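# Tirnenholm Shared Workshop – two-arm build, minutes

6 Mar 2021, at the bench

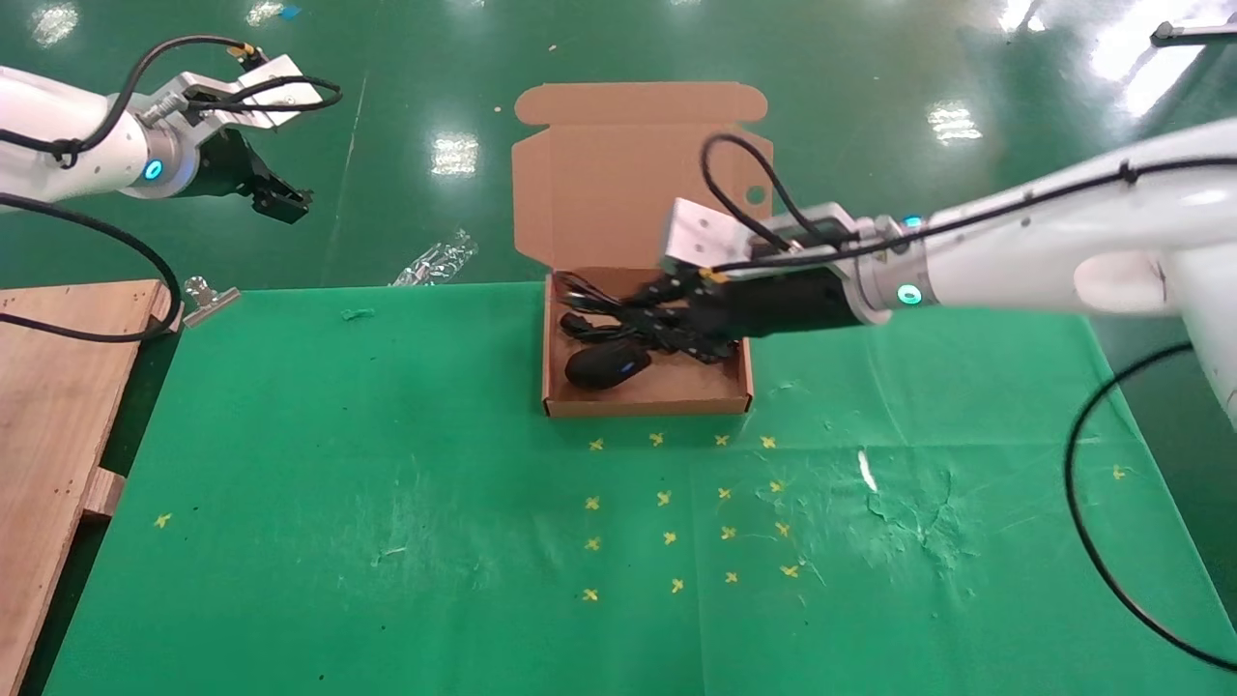
One member asked whether the mouse and its cable should stay as the standard packing item, given that a cable never lies the same way twice and the results are hard to compare. The reply was that this is the point of using it. Agreed to keep it until August and to add a stiff item alongside.

**1. Last minutes**

Accepted with one correction: the wrist bracket order went to Kettunen, not Clallo.

**2. Packing runs**

The log stands at 198 runs. Most of the failed ones are still cable slipping out of the fingers on the lift. Closing the gripper more slowly has helped a little. Rubber pads from Clallo are to be tried on one arm first, and the log should say which arm was used.

Two members want the yellow X marks on the green cloth redone with a template. The cloth creases and the marks move with it. Stretching the cloth over a board was suggested and left open until somebody has measured the table.

**3. Cables**

Long discussion. The loops above the grippers have to stay slack enough for full wrist travel, but the hanging ones can catch on the table edge. Sleeving was preferred to more ties. Irkska sells it by the roll, and one roll should do both arms. Whoever fits it is to run each joint through its range by hand before power goes on.

**4. Software**

The shared config file is now 1028 lines and has old settings for the first gripper in it. To be split into one file per arm. No changes to speed limits without a note in the log – this was agreed before and has not been kept to.

**5. Money**

Balance is 3829, before the Kettunen bill. Sleeving and pads approved up to 31 in total. A spare power supply was asked for and put off.

**6. Other business**

- Boxes: keep the ones with lids, flatten the rest.
- Emergency stop to be tested at the start of each session and initialed on the sheet.
- Key to the parts cabinet is missing again. Please check pockets.

Next meeting when the pads arrive.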